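Minutes, Vadodum Track and Football Club, general meeting, December 16, 2018

Chair: Sigita Org. Minutes of the May meeting were read and accepted with one correction: the spring relay trip was to Gilbert, and the earlier draft had it as Sternard.

**1. Spring football schedule**

The league has sent a draft schedule with 8 games. Four are at home. The chair noted that the away game at Sternard falls the same weekend as the sprint qualifiers, and that several receivers and both kick returners run in those qualifiers. The coaches asked for the game to be moved back one week. Sternard has agreed in principle but wants it in writing. The chair will send the letter before the holidays.

The offensive coach wants spring practice cut from four evenings to three so the track athletes can keep a sprint session. The line coach objected and said his group needs the fourth evening. Agreed: three evenings for the full squad, the fourth for linemen and tight ends only.

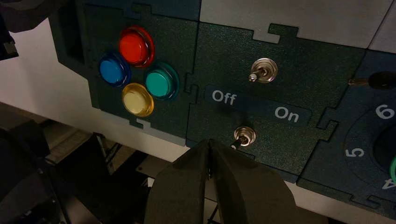

Question from the floor: Does a player who misses football practice for a track meet lose his starting spot?

Reply from the coaches: Meets on the club calendar count as excused, and the starting spot is held. A meet entered privately has to be cleared with the head coach first.

**2. Equipment**

Helmet reconditioning came to $2000, paid in full. All helmets are back except one, which failed inspection and will be replaced. The quote for new starting blocks was $665 from Vernis. A second quote was higher and did not include delivery. Motion to accept the Vernis quote was made, seconded and carried.

The tackling sled needs two new pads. Held over until the dues are in.

**3. Return game and conditioning**

The special teams coach reported on the fall season. The average kickoff return was better than the year before, but there were 7 fumbles on punts, most of them in the last three games. He wants ten minutes of catching work at the start of every practice, including for players who are not listed as returners. No objection.

Weight room hours stay the same through the winter. Younger players must have a coach present for squats and cleans. A parent asked about adding a morning session. There is no coach free at that hour.
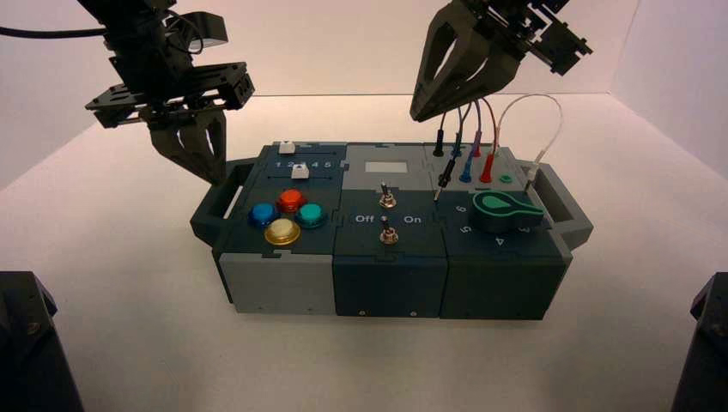

Question from the floor: When will the spring roster be posted?

Reply from the coaches: It goes up after the second week of tryouts, on the club board and by email. Players who are hurt during tryouts will be listed separately and looked at again once a doctor clears them.

**4. Other business**

The bus for the Gilbert meet has been booked. Athletes riding home with family need a signed note handed to a coach before the last event.

Game jerseys are still out with a few players from the fall. Any jersey not returned by the first practice will be billed.

Next meeting to be called by the chair once the final schedule arrives. Meeting adjourned.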